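Hastura Basket Circle
Minutes of the fall working meeting, Skerier Building, upstairs room

Present: Mohcine Berrada (chair and, as of tonight, keeper of the cane cupboard), Lena, Tobias, Mrs. Achterberg, Priya, Jun, Colette (minutes)
Sent regrets: Walt, Henrike

Opened at 6:40. Tea first, at the request of everyone who had come straight from work.

1. Last meeting's minutes

Accepted with one correction. The soaking tub belongs to Priya and is on loan to the circle. It was written down as a gift. Priya says she would like it back by spring, and thank you for getting it so clean.

2. The storage basket study

We gave most of the evening to this and it was easily the best talk we've had all year. As agreed last time, we are spending the winter on one family of basket only: the big rectangular kind with rounded corners and a braided rim, the sort people put on a shelf or at the end of a bed. Everybody in the circle has made round ones. Hardly anyone has made a good rectangle.

Mohcine went over what he finds so appealing about them. The weave is flat strand, packed close, and the openings are small and regular, so you get a wall that looks solid from across a room and then lets light through in little slits when you stand it on something white under a good lamp. He asked us all to try that at home with whatever baskets we own. Tobias already had, on top of his washing machine, and reports that it shows up every place where the weaver got tired.

Long discussion of the rim. The braid is the part we all want to learn and the part that scares us. Lena thinks the braid should be taught first, on a practice hoop, before anyone touches a base. Mrs. Achterberg disagreed very cheerfully and said she has never once learned a border from a practice piece, only from having a nearly finished basket in front of her and not wanting to waste it. Jun suggested we do both, practice hoop at the December session and the real thing whenever people get there. Agreed, no vote needed.

On color. We like a rim that is lighter than the body. A pale straw rim on a caramel body reads as crisp, and the darker accents in the twist keep it from looking like a stripe of trim somebody glued on later. Priya asked if the accents come from a separate dyed strand or from the natural side of the cane. Nobody present could say for sure, and it probably varies with the maker. Priya will try it both ways and bring the samples. She is already excited about walnut husks and has a bucket of them in the garage.

Corners took us a good half hour by themselves! The trouble, for those who have not met it, is that a tight corner opens up the weave and a loose corner makes the whole basket look sleepy. Tobias drew three versions on the back of the agenda (attached to the paper copy). We favor his second drawing, with the gentler curve, and extra stakes fanned in at the turn. Mohcine said to pack down the rows at the corner twice as often as feels necessary. Colette said that is how often she packs them anyway and hers still gape. Mohcine offered to sit beside her next time and look at her hands. Accepted with gratitude.

Base. Ribbed bands running across the floor of the basket are sturdier than they look, and the ridges are kind to folded linens — they don't snag if the strands were scraped first. Everyone to scrape. Lena has two spare scrapers and will lend them out by the week.

3. What goes in them

This was meant to be a short item. It was not.

Mrs. Achterberg keeps bread in hers and would not hear a word about crumbs. Jun's holds winter hats and one umbrella too long for it. Lena uses hers to carry laundry down two flights and wants handles. There was real warmth on the subject of handles. A braided rim is comfortable to grip but it is not made to be lifted by one end with a load of wet towels in it, and Lena's last one split along the long side. Suggestions: cut-in handholds, rope loops through the second row, or carrying less laundry. Lena will try the loops.

Tobias made the point that a basket wants to be looked at with nothing in it before you decide what it is for. Turn it, tip it, look straight down into it, see how the shadow sits at the bottom. Then you know if it is a blanket basket or a bread basket. We liked this so much that we are making it the start of each session: ten minutes of handling, no talking about projects yet.

4. Materials

The order from Naciri came in and it is lovely stuff. Pliable, even width, hardly any breaks when Mohcine uncoiled a hank on the big table. We received 92 hanks of flat reed plus the round reed for stakes. Order number is 1331, please quote it if you telephone about anything, since the packing slip has the circle's name spelled as Hasturo.

The reed is in the cane cupboard, on the upper shelves, with the oldest hanks to the front. Please use those first. Please also write what you take on the sheet inside the door. The pencil is on a string now.

Priya asked about a darker honey shade for the bodies. Naciri sells one ready smoked but it costs more and arrives in larger bundles than we can get through. We'll see how the walnut goes before ordering anything else.

Clothespins: we are short again. If you have gone home with some clipped to your apron (Colette), bring them back.

5. The room

The tables were discussed. General delight with the white tops. It is so much easier to judge a row against a plain pale surface, and easier to find the awl. Jun asks that we lay an old sheet under anything still dripping, and wipe down at the end so no tannin sits overnight. Mohcine once left a ring on his mother's table with a damp willow tray and he says it is still mentioned at holidays.

The heating comes on late on evenings when the downstairs is closed. Bring a sweater. Cold hands and damp reed are a poor match, so there will be a kettle going from the minute the door opens.

The left-hand sink drains slowly. Reported to the building office, who know.

6. Spring show at Drukum

The Drukum craft fair has offered us a wall and a table again, in March. Hurrah! Last year's spot by the entrance was drafty but we met so many people, and three of them are now in the Saturday beginners' group.

Theme for our table: One Shape, Many Hands. All rectangles, all roughly the same proportions, each by a different person. Lena worried that it would look like a shop shelf. Mrs. Achterberg thinks it will look like a family photograph, with everybody's nose a bit different. We have room for 20 pieces. Beginners are warmly encouraged to put one in, crooked corners included.

No plastic flowers inside the baskets this time. Proposed by Tobias, seconded by several people at once.

Labels: maker's first name, material, and one line on what was hard about it. Jun will do the lettering. Please get your line to Jun early and keep it short, he letters by hand.

Prices were not discussed and will not be, as we are showing and not selling.

7. Any other matters

Henrike sent word that her wrist is mending and she can do light weaving. We are so glad. Priya will drop off a bundle of soaked reed and a half-made base.

Walt's old basketry magazines are in a box on the stairs landing. Take what you like. Mrs. Achterberg has first claim on anything with Nantucket lids.

Jun wondered about a summer session outdoors. Everyone in favor in principle, nobody with a lawn. Left open.

Actions

Mohcine: cane cupboard, corner coaching for Colette
Priya: walnut samples, both kinds of rim accent, parcel to Henrike
Lena: rope loop handles, lending out scrapers
Tobias: clean copy of corner drawing number 2
Jun: practice hoops for December, labels for Drukum
Colette: minutes, clothespins

Closed at 9:05, with two people still at the table talking about rims.
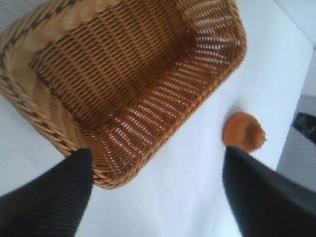 Hastura, Monday, November 6, 2023

Added while typing up: the warm brown with a straw-colored braid is the coloring we are all working toward, and the dark flecks in the rim sit at even intervals along the twist. Anyone planning their own rim should mark that spacing on the hoop before they begin. Lena would also like it written down that she still wants handles.

Minutes taken by Colette, read and agreed by Mohcine Berrada. Corrections to either of us at the next session.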